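Godoy two-finger gripper kit, after 600 folds: mostly great, one fault you should know about

Posted March 14, 2019
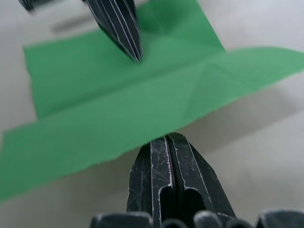 Why I bought it

I run a tiny paper goods shop called Flarkamton and I've wanted a robot to do my boring pre-creasing for ages. I'm talking about the first few folds on craft packets, the ones that make my thumbs ache by lunchtime. I already had a secondhand Drultell arm, so all I needed was a hand for it, and the Godoy kit kept coming up as the one that's gentle enough for paper. Two black tapered fingers, a wrist camera mount, a cable, a bag of screws and a manual that somebody clearly wrote in a hurry.

Setup took me an evening (okay, an evening and most of a bag of pretzels). The fingers bolt on easily, the software found the arm right away, and by bedtime I had it picking up index cards. I was thrilled!

The good stuff

For plain folding it's really nice. The narrow tips get right down onto a crease, and you can set the squeeze on a scale that goes up to 100. I keep mine at 24 for colored paper and a bit higher for card. White paper, kraft paper, even the flimsy tissue I use for flower kits – all fine once you've played with the numbers for a while. It's quiet too, which matters when your workshop shares a wall with the bedroom.

They scuff, by the way. My lower finger is covered in fine white scratches and it shows on that black finish. I don't mind how it looks, but I do wipe the fingers down before I start on anything dark.

And now the fault

Somewhere past 600 folds, it started losing its squeeze setting. You tell it 24, it says 24 on the screen, and then partway through a fold the fingers close like they've got a grudge. The first time, I was watching the wrist camera view and a perfectly good green sheet went from a neat fold to a lopsided tent with a ragged edge. I hit stop and the fingers stayed put, one of them still pressing on the paper. So stop means "hold right there," and to get the thing to let go you have to press release on a different screen. That bothers me a lot more than ruined paper! If it had been my fingertip in there I'd have been hunting through menus with one hand.

I swapped the cable, reinstalled the software and ran the calibration twice. It behaved for a day and did it again.

What support said

I wrote to Mivley, the store I ordered from, and got a reply from Edit Szalai, who was lovely and very quick. She thinks the force sensor drifts as it warms up and the software doesn't recheck it between folds. Her advice was to recalibrate every 24 folds and keep hands away until the arm is powered down. It has helped. I've had one bad squeeze since then instead of several a day, but stopping that often eats into the time I was hoping to save. A replacement sensor is supposed to ship in April.

Would I buy it again?

Hmm. For paper, with the calibration routine, probably yes. The box says the fingers are good for 1,000 hours and they still feel solid to me, scratches and all. But I wouldn't set it up where kids can reach it, and I wouldn't leave it running while you go make coffee. If you do get one, find the release button before you fold a single thing, and wire in a separate power cutoff if your arm has a spot for it (mine did, under the base plate).

Three stars out of five for now. I'll come back and change that if the new sensor fixes it.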